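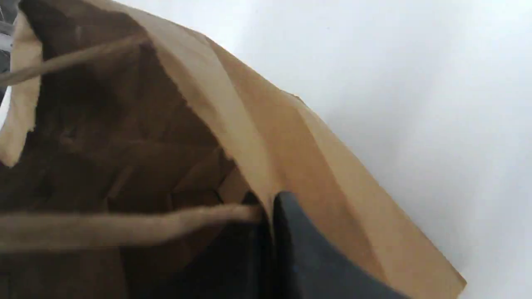
Packing and Pickup Desk, Galanis Food Store, Clarville

Home | Order | Pickup | Paper bags FAQ | Find us

Paper bags: your questions

We get many questions about our brown paper bags, at the desk and also by mail. Here are the ones we hear most, with the answers we give. Last updated Jan 23, 2021.

Why did you change to paper bags?

Our customers in Clarville asked for it during a long time. We first tried paper only for bread and dry goods, and in the Lomville store for all pickup orders. Both stores now pack everything in paper, with the exception of loose fish and raw meat, which get their own inner wrapping before they go in.

Do I have to pay for the bags?

For pickup orders the bags are included. In the store, one bag costs 50 cents. If you bring your own bag of any kind, we are happy to pack in it, but please tell us before we begin.

What is the folded band at the top of the bag for?

On a paper bag the top is often turned over, so the opening has more than one layer of paper. This is the part that you hold when you carry the bag without handles, and it tears less easily than a single sheet. Please do not unfold it to get more height. An item that sticks out a little is no problem, but a bag with the band opened becomes weak exactly where your hand is.

How do you pack a bag?

We open the bag completely first and push the bottom flat with the hand from inside. Cans, jars and bottles go on the bottom, standing. Boxes go along the sides, so that the bag gets walls. Fruit, bread and eggs come last. We leave the top free by the width of a hand.

If you pack at home, for example for a picnic or for moving books, you can do it the same way. With books, fill only half.

My bag is full of creases inside. Is it damaged?

Usually not. The bags come to us flat and get creases when they are opened, folded and used again. A crease is not a tear. To check, hold the empty bag against a window and look into it. If you see a point of light along a fold or in a bottom corner, keep that bag for light things or for recycling.

How much weight can I put in?

We do not give one number, as it depends very much on the shape of the things. Our own rule at the desk is simple: when we need two hands under the bag to lift it, we start another one. Please carry heavy bags with one hand below, also for the short way to the car.

Can I put frozen or cold food in the paper bag?

Yes, but not for long. Cold packages become wet on the outside, and wet paper loses its strength. We pack frozen food in a separate bag and put it with your order only when you arrive. At home, please take out the cold things first. If the bottom is damp, lift the bag from below or empty it where it stands.

I looked in the bag and thought it was empty, but something small was still in it. Can you help?

This happens more often than one would think! The inside of a brown bag is dark, especially when it lies on its side, and a small packet of yeast or spices can stay hidden behind a fold. Put the bag on a table under a good lamp, open it wide, and feel with your hand in the corners before you fold it. Your packing slip tells you what should be there. If something is really missing, write to us the same day and we will look at the order.

How should I store the bags at home?

Dry and flat. Close the bag along the old folds, press the air out, and stand the bags together in one open bag like files in a drawer. Do not keep them under the sink - the paper takes the smell and the damp. Also keep them away from the stove and from heaters.

Do you take used bags back?

Yes, in both stores. There is a box beside the desk. We accept bags which are clean, dry and without tears, up to 50 at one time. Please take out receipts and stickers. We do not use the returned bags for food orders. They go to the Briltari book exchange in Lomville, where people carry home books in them. Last January we could give them 700 bags, and they told us they used all of them.

Can I recycle a bag with grease spots?

Cut out or tear away the greasy part and recycle the rest, if your local collection allows it. The rules are not the same everywhere, so please look at the sheet from your town. A bag that is greasy all over belongs in the trash or, where it is permitted, in the compost. Tear it in small pieces for the compost, otherwise it lies there until spring.

Can I use the bags for other things?

Of course. Customers tell us they line the vegetable drawer with them, wrap parcels, or cover school books. For wrapping, cut along the back seam, cut off the bottom, and iron the sheet with low heat and no steam. The creases do not disappear completely, but it looks nice with a string.

Can I order empty bags?

Small quantities, yes. Add "paper bags, empty" to your pickup order and write the number in the comment field. For a larger quantity, ask at the desk first - we must see what is in the storage room.

My question is not here. Where can I ask?

Write to the packing desk with the form on the Find us page, or come by when you collect your order.

This site uses cookies to remember your basket and your pickup store. Accept | Settings

Contact | © 2021 Galanis Food Store, Clarville and Lomville | Back to top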